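Rudesside gets its new line-up, and I didn't see half of it coming

Apr 28, 2021

Well, the wait is over. Mayor Radoslava Tóth read out her new cabinet at the town hall last night, and I was there with a cold cup of tea and a pen that gave up after the second name.

We've been without a proper cabinet since January, when the last lot were stood down after the row over the Bado bus contract. Everything since then has gone across the mayor's own desk, from parking permits to the swimming baths, and you could tell. My own letter about the drains on Henare Street took 31 days to get a reply (it was a nice reply, to be fair, but the drains are still blocked).

So, who's in? Hemi Wihongi takes finance, as most of us expected. He did the job for a year under the previous mayor and kept the library open when plenty of people wanted it sold. Rūta Mockus gets housing, and that got the loudest clapping of the night. She's been banging on about the empty flats above the shops for as long as I've been writing this column, and now she gets to do something about them!

The one that made me sit up was transport. I'd have put money on Shayne McKinnon staying put, and so would he, judging by the way he was chatting to people beforehand. It went to Kane Rutherford, who has only been a councillor since the last election and whose ward doesn't even have a railway station. McKinnon moves over to parks and leisure. He told me afterwards that he was "happy to serve wherever", then went off to find his coat.

There are 10 posts in all, and 3 of them are still empty. Schools is one, which seems a funny thing to leave till last with the Zakier Road site due to be decided before the summer. Tóth said she was still talking to people and wouldn't be rushed. I asked her twice for a date and got the same smile both times.

Skills and business is going to Mockus as well for now, on top of housing. That's a lot for one person, and I said so to her. She reckons she can manage until the gaps are filled. Her first visit in that job will be to the workshops at the college, where the council is putting up money for 200 training places.

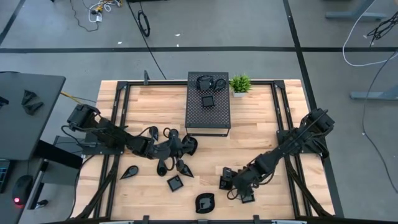 Two robot arms at a wooden-topped workbench.

Not everyone went home happy. A couple of the older councillors were muttering on the steps that the mayor had looked after her friends, and I heard the word "stitch-up" more than once. I can't say I agree, as Rutherford voted against her on the bus contract and still got the job he wanted. But I do think she should have told McKinnon before she told the rest of us.

The full council votes on the names next week, and the public gallery is open if you fancy it. Get there early, the good seats are by the radiator and I want one of them.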